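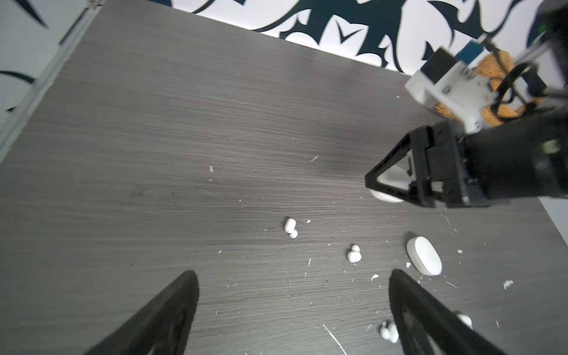 腕部相机的视角。右侧的夹爪夹着一个白色椭圆形小件，桌面上还有一个同样颜色的。

双臂桌面工作台：腕部相机的安装与夹爪调整
作者：Valentin Hubmann　更新：2023年7月19日

在上一篇里，我写了怎样搭铝型材框架和固定两个底座。本篇从框架已经站稳、两条手臂已经可以通电的状态开始，内容是腕部相机、走线和夹爪，最后是两条手臂靠近同一个小件时的调整。中文不是我的母语，如果有些零件的叫法和你习惯的不同，请看上下文，应该可以明白。

我们的工作台在 Temham 共享工坊的里间，控制程序用的是我们自己写的 Vellia。别的程序也能用，只要它可以同时显示两路腕部画面，并且可以限制关节速度。

需要准备的东西

相机模块两个，打印好的相机支架两个，自攻螺丝，扎带，波纹管，一把短柄内六角扳手，一块软布，还有一支不会留下痕迹的铅笔。支架文件在工坊的共享盘里，文件夹叫 Brornon，请用最新的那一版。旧版的螺丝孔偏小，我二月份打印的那一批就裂了。

第一步：安装相机支架

先断电。把手臂放到自然下垂的位置，用手托住腕部，再把支架套上去。螺丝不要一次拧紧。先让每一颗都吃上力，再按对角的顺序拧到底。打印件不喜欢太大的力，听到轻轻的“咯”一声的时候，已经太晚了。

相机模块放进支架以后，镜头要朝着两根手指的方向。我的习惯是让手指在画面的下边缘露出来，左右各一根，中间留出桌面。手指露出太少，就看不出张开了多大；露出太多，要夹的小件会被挡住。调整角度时请把夹爪完全张开，因为闭合时看起来合适的角度，张开以后常常不合适。

第二只手臂照做一遍。两个支架的角度应当尽量一致，不然在程序里切换画面的时候，眼睛每次都要重新适应。Annelies Ammann 的做法是用硬纸板剪一个三角形，夹在支架和腕部之间比较角度。我试过，比用眼睛看可靠。

第二步：走线

线比相机更容易出问题。从底座出来的线先进波纹管，然后从手臂上方绕过去，到腕部附近再固定。波纹管要留出一个大的弯，让腕关节转到两边极限时都不会拉紧。固定以后，请断着电用手慢慢把每个关节转到头，一边转一边看线。哪里绷直了，就从那里往回松一段。

扎带只扎到线不滑动为止。剪下来的扎带头请马上收走，它们也是白色的，掉在桌上以后，在相机里和要夹的小件很像。

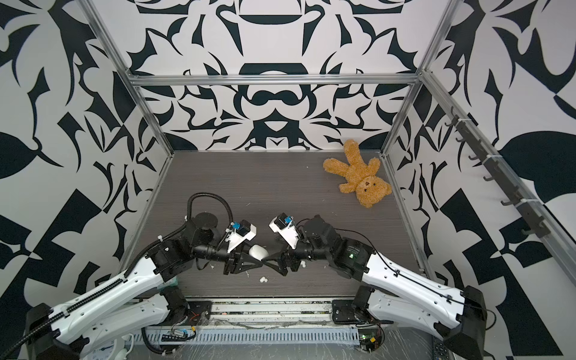
从固定相机看工作台。两条手臂从近侧伸入，两个夹爪在桌子中央几乎相碰；白色支架和蓝色相机模块装在夹爪上方。

第三步：限制速度，确定安全范围

在让两条手臂一起动之前，请先在 Vellia 的设置页里把关节速度限制为 30%。我知道这样很慢，但是两个夹爪在桌子中间相遇时，慢一点可以省下一套手指。

然后给每条手臂划定范围。左臂单独运行，让它走到你希望的最右边，保存这个位置；右臂相反。两个范围在中间应当有一条重叠的区域，交接和共同操作都在这里进行。重叠区域越窄越安全，可是太窄时手腕没有办法转动。我从窄的开始，每次放宽一点，每放宽一次都用最慢的速度走一遍。

高度也要限制。让手指的尖端轻轻接触桌面，记下这个高度，再抬高 2 毫米，作为程序允许的最低点。我们的深灰色桌面上有不少细的白色划痕，它们在相机里很明显，有时会让人以为是碎屑。

第四步：单臂对准

现在只打开一条手臂。把夹爪张开，移动到小件的上方，看着腕部画面慢慢下降。目标应该停在两根手指之间的空隙里。如果它总是偏向同一边，不要先改程序，先检查支架有没有歪。
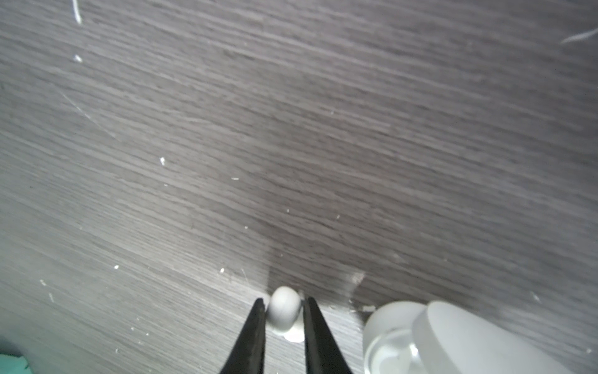 手指张开，白色的圆形小件在两指之间的空隙里。右下角是一个半透明白色塑料物件的一部分。

透明或半透明的东西在画面里会有亮光，有时旁边的桌面上也有反光。我的建议是练习对准时把它们放在画面的角上，不要放在目标正后方。如果反光仍然太强，可以把灯往旁边移，或者在灯前挂一张薄纸。曝光请用手动模式，自动曝光在夹爪靠近桌面的时候会来回变化。

对准的练习我是这样做的：把小件放在重叠区域里的不同位置，每个位置下降一次，只看位置，不闭合夹爪。Hannelore Oberholzer 第一次做的时候觉得很无聊，后来她发现右侧相机的一颗螺丝没有拧紧，就是在这个练习里发现的。

第五步：调整夹持力

白色的椭圆形小件表面光滑，形状又是圆的，手指只要偏一点，它就会转走。请按下面的顺序调整。

1. 把夹持力调到程序里最低的一档，夹爪对准小件最窄的方向。
2. 闭合，等手指停下，再抬高一点点。
3. 如果滑落，增加一档，重新对准，再试。
4. 能够抬起来以后，保持 14 秒不动，看画面里小件有没有慢慢转动。
5. 有转动就不要再加力，先把夹爪的角度改一点。

力加得太大时，比较软的材料会碎，碎片又会影响下一次对准。每一轮结束以后，我会断电，用软布擦一遍桌面和手指内侧。手指内侧如果有粉末，摩擦力会变小，这时记下来的数值就没有意义了。
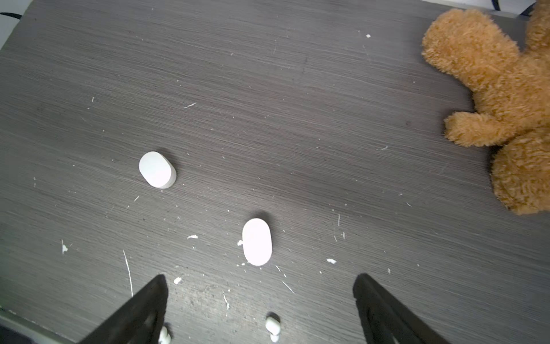 力的数值确定以后，请把它写进每条手臂自己的配置文件，不要共用一个。即使两个夹爪是同一天组装的，它们的齿轮间隙也会不同，我们这里左右相差一档。文件名里最好写上左或者右，Brigitta Eder 曾经把两个文件装反，用了一个晚上寻找一个不存在的硬件故障。

第六步：两条手臂一起工作

先让一条手臂夹住小件，移动到重叠区域后停下。第二条手臂从侧面靠近，不要从正上方，因为上方有相机支架和线。靠近的时候主要看第二条手臂的腕部画面，固定相机的画面用来检查两个支架之间的距离。

第二个夹爪接触到小件以后，第一个夹爪不要马上松开。在 Vellia 里可以设置松开之前的等待时间，我用的是 100 毫秒。如果你的程序没有这个设置，就手动等一下。

连续运行之前，还请检查这几点：急停按钮在手可以够到的地方；两路画面没有左右接反；波纹管没有碰到框架的立柱；速度限制仍然打开。最后一点我每次都看，因为更新程序以后它有时会回到默认值。

常见问题

画面有时断一下：多数是腕部接头松了。先把手臂停在断掉的那个姿势，断电，再按一按接头。

小件夹起来以后总是歪的：检查两根手指的尖端是否一样高。我们用 Egger 的薄垫片垫过一次，垫好以后重新做第四步。

两臂靠近时有抖动：把速度再降低一些。如果仍然抖，请检查底座的固定螺丝，上一篇的最后一节有拧紧的顺序。

支架文件如有修改，我会更新在共享盘的同一个文件夹里。发现错误请写在工坊的留言本上，或者直接告诉我。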